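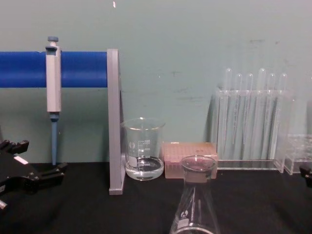

Why do we dilute a sample in steps when we could do it all in one go?

Because small volumes are hard to measure well, and a big dilution made in one go leans its whole weight on one very small volume. If you want to thin something a million times and you try to do it in a single move, you end up needing either a speck of sample too tiny to handle or a bucket of diluent too large to carry. Several modest steps, each of them easy to measure, get you to the same place with much less heartache.

Unit 4 handout: Serial dilution and the plate count
Introductory Microbiology, evening section
Notes by Évan Delorme

Welcome back, everyone. I know the arithmetic in this unit has a bit of a reputation, and I'd like you to set that aside for the evening. If you can multiply by ten you can do nearly all of it, and the rest is keeping your labels straight (which I still get wrong now and then, after a good many years of this).

What we are trying to find out

We have a liquid with living bacteria in it, and we would like to know how many there are in each milliliter. Looking under the microscope gives you one kind of answer, but it lumps the living and the dead together. The plate count asks a different question: how many cells, or little clumps of cells, can grow into a colony when we give them food and warmth and leave them alone overnight? We call these colony-forming units, or CFU. Please write CFU in your reports and save the word "cells" for when you mean it. A chain of four streptococci that lands on the agar together makes one colony, and the plate has no way of telling you about the other three.

The basic step

Take 1 mL of sample and add it to 9 mL of sterile diluent. You now have 10 mL in total, and the sample has been diluted one in ten, written 10^-1. Mix it well, take 1 mL of that, add it to a fresh 9 mL, and you have 10^-2. Carry on as far as you need to.

The slip I see most often is adding 1 mL to 10 mL. That gives 11 mL in total and a dilution of one in eleven, and by the sixth tube the error has grown into something quite large. Always divide by the total volume.

Change your tip between tubes, every time. Mix before you draw, too, for bacteria settle and cling to things, and the top of a tube that has been standing while you chatted with your neighbor is a poor sample of the whole.

Which plates to count

The usual teaching range in this course is 30 to 300 colonies. Below that, plain chance has too much say in the answer. Above it, colonies run into each other and compete for food, and your eyes get tired besides. If a plate falls outside the range, record it anyway, as TFTC (too few to count) or TNTC (too numerous to count). Don't leave a blank in the table!

The calculation

CFU per mL = colonies counted, divided by (dilution on the plate times volume plated in mL).

Worked case: the Mornov pond water set from July. The 10^-3 plate, with 0.1 mL spread, gave 51 colonies. The bottom line is 0.001 times 0.1, or 0.0001. Dividing 51 by 0.0001 gives 510,000, so we report 5.1 x 10^5 CFU per mL. Two significant figures are plenty. I once had a report with seven of them, and I was touched by the care that went into it, but the method simply can't support that kind of precision.

The volume plated is the part people forget. Spreading 0.1 mL is, in effect, one more tenfold dilution, and leaving it out makes your answer ten times too small.

Practice for next time

1. A 10^-2 plate with 0.1 mL spread gives 2282 colonies, counted by a very patient student. Should she use the figure? What should go in her table?
2. You have 5 mL of culture and add it to 20 mL of diluent. What is the dilution?
3. The Ziltunden well sample is thought to hold 4 x 10^6 CFU per mL. If you spread 0.1 mL, which dilution would you plate, and which would you plate on either side of it to be safe?

Bring your working as well as your answers, even the crossed-out bits. The reading is the chapter on viable counts in Lecomte, and you may skip the section on membrane filters until we get to Unit 6.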